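17 Jul 2026, Meddale workshop, finishing bench

Continued with the oil trial for the kitchen boards. Hiwot Mekonnen asked me to write down all steps this time, so I try to be complete.

Sanded the four maple offcuts again up to 345 grit (the Skelov paper, it loads quickly, I changed it after each piece). Wiped with a damp cloth to raise the grain, waited until the surface felt dry, then one light pass by hand. The end grain needs more patience than I gave it last October.

Offcuts 1 and 2: Lukico oil, thin coat, excess wiped after 10 minutes. Offcuts 3 and 4: Tomar oil with wax, same time. The Tomar smells stronger and makes the maple a little more yellow. Lukico keeps the color more pale, but I see two dull spots near a knot. Maybe I wiped too early there.

Mistake to remember: I left the oily cloths folded on the bench during lunch. They must be hung open outside or put in the metal can with water.
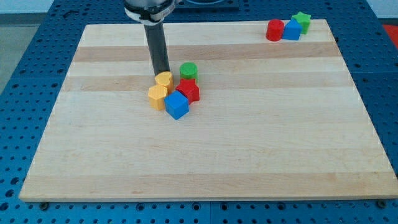
Maple board with some plastic blocks on it.

Second coat tomorrow, if the first is not sticky. Hiwot wants also a water drop test on each offcut, and I will need the small pipette back from the glue room. Tomar can is almost finished, to order one more. Ask if the price is still same as in the old list.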